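Gemel Round Bin, Open Top, White

Fullow > Home > Bins and Liners > Open Bins

Item: Gemel Round Bin
Color: white
Shape: round, no lid
Height: 30 cm
Availability: in stock at Gestevside, next delivery 5th October

The Gemel is a small round bin for the dry trash that collects in a living room: snack wrappers, tissues, packing bags, receipts. It has an open top and no pedal. You put it next to the sofa or a chair and drop things in without getting up.

We sell it in white only. It is meant to be used with a liner, and most customers order it with the dark gray Holzer liners listed further down. The liner folds over the rim and drops to the base. A new one will look creased along the inside wall for the first day or so, and it settles as the bin fills. You do not need to smooth it flat.

The bin is light enough to move with one hand, so it can go from the sofa to the desk and back as needed. On hard floors such as tile it slides when pushed with a foot. On carpet you will have to lift it. 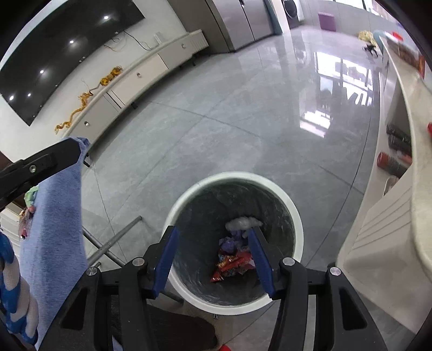 What it is for

Use it for dry, light trash. Plastic bags take up a lot of room when they are thrown in loose, so press them down or tie them in a knot first. Candy and snack wrappers can go in as they are.

We do not recommend it for kitchen scraps. There is no lid to hold in smells, and the liners sold for this bin are thin. For food waste, see the lidded bins on the Kitchen page. It is also not suitable for ash, hot items or broken glass.

If you have a dog or a small child in the house, keep in mind that an open bin at floor level is easy to reach into. Some customers put it between the sofa arm and the wall for that reason.

Fitting the liner

Shake the liner open and push your fist down to the bottom so the air comes out. Fold the top edge over the rim all the way around. If there is too much slack, gather it on one side, twist it and tuck it under the fold.

To empty the bin, lift the folded edge on both sides, bring it together and tie it. Do this before trash reaches the rim. An overfilled liner is hard to tie and tends to spill when you pull it out.

Where to put it

The Gemel has no front or back, so it can stand anywhere within reach. In a big open room with the television at one end and the refrigerator and washer at the other, one bin by the seating takes care of wrappers and paper. Add a second if people also sit and eat at the far end.

Keep it clear of the path to the balcony or laundry area if you carry baskets through. It is low and easy to miss when your arms are full.
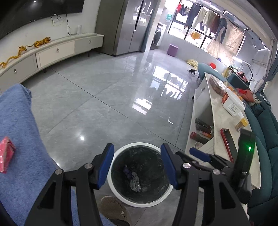
Holzer liners

Color: dark gray
Width: 38 cm
Thickness: 17 microns
Pack: 60 liners on one roll
Closure: none, tie by hand

The dark gray hides the contents from the outside once the liner is tied. Other brands will fit if the width is the same. A narrower liner may split where it stretches over the rim, and a much wider one leaves a lot of loose material in the base.

Liners are sold separately. They are not included in the price of the bin.

Cleaning

Wipe the inside and outside with a damp cloth and a little dish soap, then dry it. Do not use scouring powder, which dulls the white. If a liner has leaked, rinse the bin in the shower or a utility sink and let it dry upside down before putting in a new liner.

Delivery and returns

Orders for one bin are sent in a box. Orders for two or more are stacked inside each other with paper between them. You may find light rub marks on the outside of a stacked bin, and these come off with a cloth.

Returns are accepted for 30 days if the bin is clean. Opened rolls of liners cannot be returned.

Customer reviews

Kazue Kudo
Bought in June for the living room. Good size for wrappers and tissues. I wish it came in gray as well, white shows every fingerprint. The liners are thin but fine for what I put in them.

Chrysoula Stamatopoulos
I have two of these now. The first one moved around the house so much that I got another for the desk. It does slide on my tile floor, so I stuck felt pads underneath and that helped a bit. Four stars because the liners should be included.

Related items

Gemel Lidded Bin, white
Holzer liners, dark gray, single roll
Holzer liners, dark gray, three rolls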